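Teaching a Needle Driver by Hand: A Conversation with Folasade Obi

Folasade Obi leads the demonstration program at Hellosier, where trained operators sit at a console and suture tissue through a pair of remotely controlled arms. Each session is recorded and becomes training material for a system that is learning to suture. She met with us in January at the laboratory in Wikstead, together with Jyoti Garg, the senior operator.

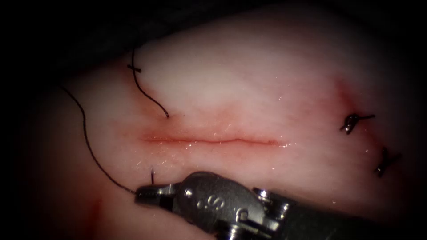
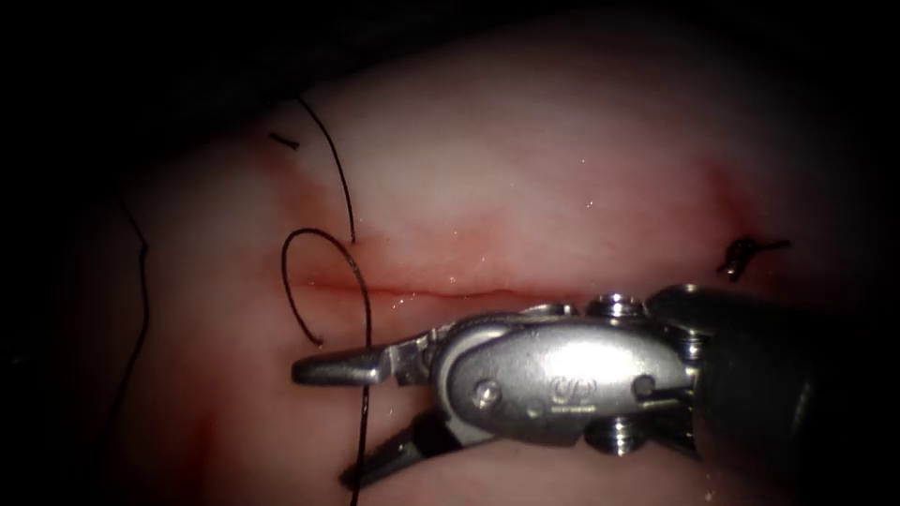 Suturing under remote control at the Wikstead laboratory. A tied knot can be seen to the right in both views.

Dr. Obi began by describing what the program asks of its operators. "We ask them to work as they would on any other day," she said. "If they slow down for our benefit, the system will learn to be slow. If they tidy up every movement, it will learn nothing about what to do when the thread is in an awkward place."

The collection now holds 2,664 recorded demonstrations. Of these, 800 were made by Ms. Garg. The program had originally planned for 2,000 and went past that number when it became clear that knot tying needed far more material than passing the needle.

Asked why knots should be harder, Ms. Garg pointed to the behavior of the thread. "A needle keeps its shape," she said. "Thread does not. It curls, it lies across the part you want to reach, and it is never in the same place twice. I have to decide where to take hold of it, and I have usually decided before I could tell you the reason. That decision is what they are trying to record."

The console gives the operator a view of the tissue and a pair of hand controls. The controls do not pass back any sense of force, and new operators find this difficult. Ms. Garg said that she judges tension by eye, from the way the surface around a stitch begins to draw in. She considers that an advantage for the project. The learning system is given only the camera views and the position of the arms, and so it works from much the same information as the person teaching it.

Mistakes are kept. The program's early practice was to discard any recording in which the thread slipped or a loop had to be made again. Dr. Obi reversed that policy in her first months. "We had a system that could do very well until something small went wrong, and then it had no idea how to recover," she said. "It had never been shown." Recordings are now marked by stage, and a failed grasp followed by a second attempt is labeled as a recovery.

The marking is done with Wadeo, a review tool that plays the camera views beside the motion of the arms. Two reviewers mark every recording separately, and where they disagree the operator is asked to settle the matter. Ms. Garg admitted that she does not always enjoy watching her own work at half speed.

We asked whether the system performs complete sutures without assistance. Dr. Obi was careful in her answer. It can grasp thread and form a first loop on its own, she said, with an operator at the console ready to take over. Tightening and trimming are still done by a person. No work of any kind is carried out on patients, and she gave no date by which that might change.

The next stage will bring in operators from the Sakamoto training center, whose habits differ from those taught in Wikstead. Ms. Garg will spend the first weeks beside them at the console. "I expect they will hold the thread in ways I would not," she said. "I have been asked to leave them alone, and I intend to try."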